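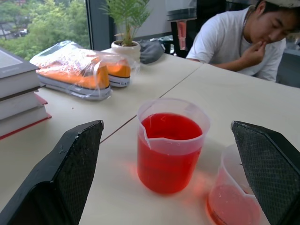
Wrist view, fingers open either side of the beaker with the red liquid.

Friday, Drutano cell, pouring bench

Finger pads wiped down and both fingers checked for play. Right one was slack, so nipped up 2 screws. Scuffs on the outer faces are old - leave them. Pad grid still good, no need to open the Kakeser spares yet. Opening width set again with the 200 ml beaker, then ran the approach 3 times at low speed. No contact with the rim.

Wrist cable on the left arm wants more slack at the elbow. Retied it and moved the arm through full reach by hand.

Head view with the right gripper holding the white tube in the taller cup:
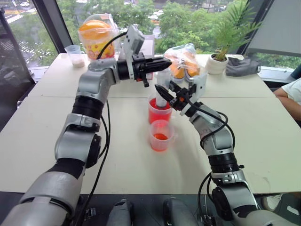

To do
Re-zero right wrist after the screw job
Ask Jesholm for spare pads
Dye stains - keep paper towel by the bench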